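What Is a Tarot Card?

You may have seen tarot cards in a shop window, in a film or on somebody's kitchen table. They look a bit like ordinary playing cards, but bigger and with more pictures. Some people use them to think about their lives, and some people believe they can tell the future. This page explains where the cards came from, what is in a pack and how people use them.

It started as a game

The first tarot cards were made in northern Italy in the 1400s. They weren't made for magic. Rich families had them painted by hand, sometimes with real gold, and used them to play a card game. In that game, some picture cards could beat all the others. These were called trumps. If you have ever played a game such as Five Hundred or Euchre, you already know what a trump does.

The game spread to France, Switzerland and Austria. People in some parts of Europe still play it today, and they don't tell fortunes with it at all.

When did fortune telling begin?

Much later. In the 1700s, some writers in France became interested in the pictures. They thought the cards held secret wisdom from ancient Egypt. There was no proof of this, and historians now say it was wrong. Nobody could read Egyptian hieroglyphs at the time, so it was hard to check. The idea was exciting, though, and it caught on. Books were printed that gave every card a meaning, and people began paying to have their cards read.

The word "occult" is often used for this sort of thing. It comes from a Latin word that means hidden. People who study the occult are looking for knowledge they believe is hidden from most of us.

What is in a pack?

A usual tarot pack has 78 cards, in two groups. The bigger group is called the minor arcana. (Arcana means secrets, and minor means lesser.) These cards are like the ones you play Snap with. There are four suits, and in many packs they are called cups, coins, swords and wands. Each suit runs from ace to ten and then has a page, a knight, a queen and a king.

The smaller group is the major arcana. These are the old trumps. Each one has its own picture and name, such as the Sun, the Moon, the Fool, the Hermit and the Wheel of Fortune. One is called Death, and films like to make it look scary. Most readers say it stands for something coming to an end, such as leaving a school or moving house.

How does a reading work?

The reader shuffles the pack and lays some cards on the table in a pattern. The pattern is called a spread. A small spread might have three cards, for the past, the present and the future. A larger one might have ten. Then the reader turns the cards over and talks about what each one could mean. A card that lands upside down may be given a different meaning.
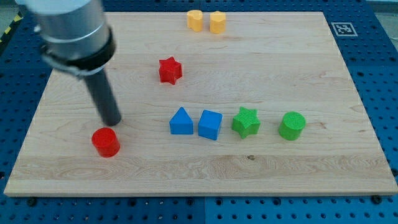
Leen Nimri wrote to us that her grandmother read cards for the neighbours and never once told anybody what was going to happen. She asked them what they saw in the picture, and then she listened. Leen says that most of them went home having done nearly all of the talking themselves.

Plenty of readers work in the same way. They treat a card as a starting point for a chat.

Do the cards really tell the future?

Scientists have not found any good evidence that they do. A shuffled pack comes out in a random order, just as it does in any card game.

So why do readings sometimes feel true? One reason is that the meanings are wide. Suppose a reader tells you, "You have been worried about something lately." That fits nearly everyone. We also tend to remember the parts that match our own lives and forget the parts that don't.

You can try this with your class. Write a short message such as "You are kind, but you can be stubborn when you are tired." Fold up a copy for each person and say it was written specially for them. Ask how well it fits, then let everybody read theirs out. Remember to tell them how the trick was done!

Is it all right to be interested in tarot?

Families have different views. Some religions teach that people should not try to tell fortunes, and some parents would rather their children left the cards alone. Other families see them as a bit of fun or as a kind of art. If you aren't sure, ask at home. It is polite to respect what other people believe, even when you don't agree.

Be careful with anyone who asks for money to remove bad luck. A card can't put bad luck on you, and nobody needs to be paid to take it off.

Make your own card

Cut a piece of stiff paper to the size of your hand. Choose something that matters to you, like a favourite tree, a storm or your dog. Draw it in the middle and colour it in. Put a border around the edge and write a name at the bottom. On the back, write one sentence about what your card stands for. Swap with a friend before you turn it over, and see whether they guess the same meaning.

Words to know

Arcana: secrets
Occult: hidden
Spread: the pattern the cards are laid in
Suit: a set of cards that share the same sign
Trump: a card that beats the cards of other suits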